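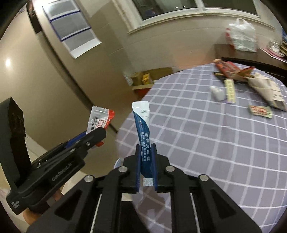
Cellar Notes

June 2025

Well, the Corovside whites have landed, and I've been pestering everyone who comes through the door to try them! There are two this time, both from the Dirkuvine hillside, and both from the cool year that had the growers so worried back when the frost came late.

The first is the Hsieh Block Riesling, and it's the one I keep going back to. It smells of lime peel and wet slate, with a little white peach once it has been open a while (give it half an hour, it's shy), and then it turns quite brisk and salty on the tongue. There's a touch of sweetness in the middle that you may not even notice if you're eating something spicy with it. We have 47 cases, and last year's went faster than I'd planned for. 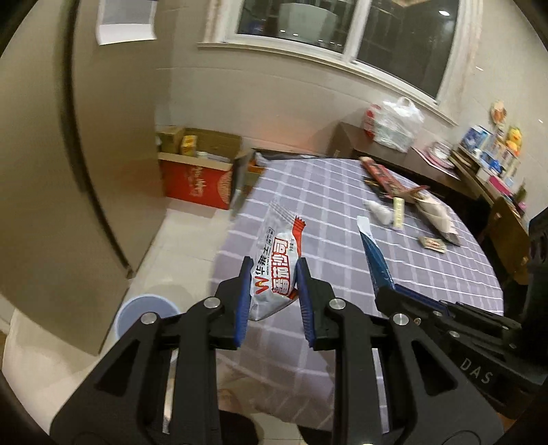

The second is a Chenin, rounder and softer, all baked apple and honeycomb, with a bit of chamomile at the end. Yi-chun Chou, who made both wines, aged part of it in old barrels, and I think that's where the lovely waxy feel comes from. I'd drink it over the next three years or so, with roast chicken or a nice runny cheese, and please don't serve it too cold. Twenty minutes out of the fridge does it a world of good.

If you tasted the Wokik red with us in May and were put off by how grippy it was, do try it again. I opened another bottle last week and it has settled down beautifully, with the plum fruit coming forward and the tannins much gentler than they were. Members' orders for all three can be picked up at the counter, or just reply to this and we'll set yours aside.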